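4.2 Retrieval of small items from open storage

The second part of the Kimholm study compared open baskets with lidded boxes as storage for loose classroom items. Two rooms at Trustholm were used, one with each type. Over 3 weeks in August, 1,301 retrievals were logged on paper sheets kept beside the shelves. Sheets with a missing start time were left out of the timing results but kept in the totals.

Open baskets gave shorter retrieval times at every shelf height below 800 mm. Above that height the difference was small – users could not see over the rim and searched by touch. Items were also returned to the wrong container more often in the open-basket room, mainly at the end of the morning session.

Labels followed the Prirkent scheme, with one word per container. The Wojcik index was calculated for both rooms and is given in Appendix B. Floor area was not controlled, and the lidded-box room was the larger of the 2, so walking distance may have affected the result.

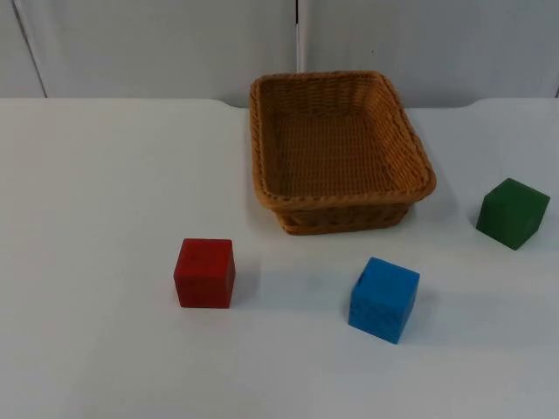
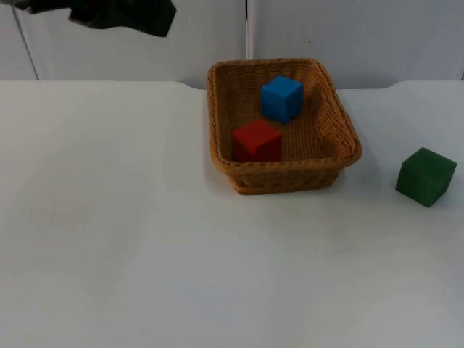

Figure 6. Wicker basket on a white tabletop, two views.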